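Packing Room Hands Wanted, Niltamberg Depot

Fothergill Storage and Packing

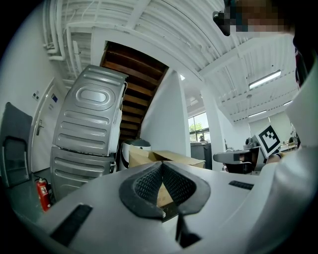 Inside the packing room at Niltamberg.

Fothergill is looking for two packing room hands to start as soon as suitable people are found. The positions are part-time, 26 hours a week, on a fixed term to the end of May with a chance of going on after that.

About the work

We pack and store household goods for people who are moving, renovating or clearing a relative's house. Most of it comes to us in mixed loads: crockery, books, linen, lamps, framed pictures, garage shelves and whatever was in the bottom of the wardrobe. The packing room is where loads are sorted, wrapped, boxed, labelled and listed before they go through to the storage bays.

It is indoor work under fluorescent lights. You will be on your feet for most of the shift. There is a lot of cardboard to handle, and by the end of the day your hands will know it.

What you will be doing

Making up cartons and taping them to our standard (two strips on the base, one on top)
Wrapping glass, china and ornaments in paper
Sorting small items so that each carton holds things from one room of the customer's house
Writing the contents list and matching it to the carton label
Flattening used cartons and tying them for collection
Sweeping up and restocking tape, paper and markers at the end of the shift

New starters work on books and linen first. You will move to kitchenware and then to fragile items once the supervisor is happy with your wrapping. Some people get there in a couple of weeks and some take longer, and either is fine with us.

Two large jobs are booked in for the coming months. The Rudness contract is the contents of a guest house that has closed, mainly bedding, dinner sets and small furniture. The Atano job is a private collection of books and records that has to be listed title by title, so neat handwriting or reasonable typing will be useful.

Who we are looking for

You do not need to have worked in removals or storage. People have come to us from supermarkets, libraries, school kitchens and farm sheds. You do need to:

be able to lift a carton of books safely and ask for help with anything heavier
read and write English well enough to make an accurate contents list
turn up on time and let us know early if you can't
be careful with other people's belongings, including the ones that look worthless
be comfortable working beside someone else for the whole shift

A forklift licence is not needed for this position. A driver's licence is handy, as the bus stop is a fair walk from the gate, but we will not mark you down for not having one.

Hours and conditions

Shifts are in the daytime, with a paid tea break in the morning and an unpaid half hour for lunch. There is a fridge, a microwave and a kettle in the lunch room. Parking is free at the side of the building. Please don't park across the roller door.

Wear closed shoes with a firm sole. We supply gloves in most sizes, and if you have a pair you like better you are welcome to bring them. Long hair needs to be tied back and loose jewellery left at home.

You will be paid the hourly rate for your classification, with superannuation on top. There is also a boot allowance of $130, paid with your first full pay. Training is done on shift and is paid at the normal rate.

How to apply

Send us a short letter and a list of your recent jobs, paid or unpaid. One page is plenty. Tell us which days you can't work and give the name of one person we can ring who has worked with you. If you have no recent work history, a teacher or someone from a club or community group will do.

Address your application to Mervyn Whiteley, Packing Room Supervisor, and drop it at the front office or send it through the contact form on this site with "Packing room" in the subject line. Applications close on 4 October 2020.

People we would like to meet will be asked in for a paid trial of three hours, which takes the place of a formal interview. You will make up cartons, wrap a mixed set of crockery and write a contents list. Mervyn will show you how we do it before you start, and you can ask him anything about the job while you are there.

Everyone who applies will get a reply either way. If you need a change to the trial or the workplace because of an injury or a disability, mention it in your letter or ask at the office and we will talk it through with you.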